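What is a sponsored walk?

Perhaps a letter has come home from school about a sponsored walk, or you have seen a lot of people in matching T-shirts going round and round a playing field. This page explains what they are doing and where the money goes.

A sponsored walk is a way of raising money for a charity. A charity is a group set up to help people, animals or places that need it. Some charities pay for nurses, some look after lost dogs, and some keep lifeboats ready to go out to sea. All of them need money to do their work.

In a sponsored walk, the walker does not just ask for money. The walker promises to do something that takes effort, and other people promise to give money if it gets done. Those people are called sponsors. Your gran can be a sponsor, and so can the man next door.

How the money adds up

There are two ways to sponsor somebody. The first is to give one amount for the whole walk. If your uncle writes down £4, he gives £4 when you finish.

The second is to give an amount for each lap. A lap is once round the track or field. Suppose your aunt promises 30p a lap and you walk 6 laps. Six times 30p is 180p, and 180p is the same as £1.80. If you walked 10 laps she would owe £3. You can see why people who sponsor by the lap like to ask how fit you are before they sign.

All of this is written on a sponsor form. It has a line for each person, with their name, what they have promised and a box to tick when they have paid. Keep it flat and dry, and keep it safe after the walk as well, when you will need it to collect the money. 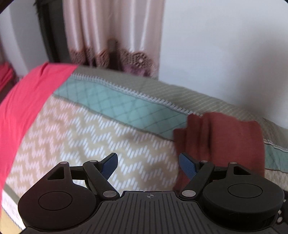
By Wondimu Hailu

Walking through the night

Some walks last much longer than an afternoon. In Wornley there is one every August that starts at 6 in the evening and goes on until breakfast. It is held on the school track, and it is a relay.

A relay means that people take turns. In a running race, each runner passes a stick called a baton to the next one. At the Wornley walk, a team passes on a coloured sash. Whoever is wearing the sash walks, and the others in the team can sit down, eat or sleep. There must always be one person from each team on the track.

Most teams change over every 30 minutes. The hardest turns are the ones after 2 in the morning, when it is cold even in summer and the food stall has shut. Grown-ups usually take those. Children at Wornley can walk until 9 o'clock, and then they go home or go to sleep in a tent with their family.

Team names are up to the team. Last time there were the Kurkindale Plodders, who came over from the next village, and a family team called Wolde, which is just their surname.

Why people walk for someone

Many people choose a charity because of someone they know. A person's mum might have been ill and got better, or a friend might have died. Walking is a way to think about that person and do something useful at the same time.

At some night walks there is a quiet lap. The music is turned off and everyone walks together without talking. Lights are put along the edge of the track, often with names on them. It can feel sad, and some people cry. That is all right. You can hold somebody's hand, or sit it out if you would like to.

Where the money goes

After the walk you collect what your sponsors promised and hand it in with your form. The organisers add everything up, pay it to the charity and tell people the total. The Wornley walk gives its money to Trola, a small charity that drives people to hospital when they have no other way of getting there. The money pays for fuel, tyres and repairs.

If you want to take part

Ask a parent or carer first. Only ask people you know to sponsor you, and don't knock on strangers' doors. If someone says no, say thank you anyway - they may already be giving to something else.

Wear shoes you have worn before, as new ones rub. Take a drink, a jumper and spare socks. You don't have to walk fast, and you can stop for a rest when you need one. People using wheelchairs and pushchairs do laps too, and their laps count just the same.

Contact us | Copyright Wornley Young Readers' Pages | Back to top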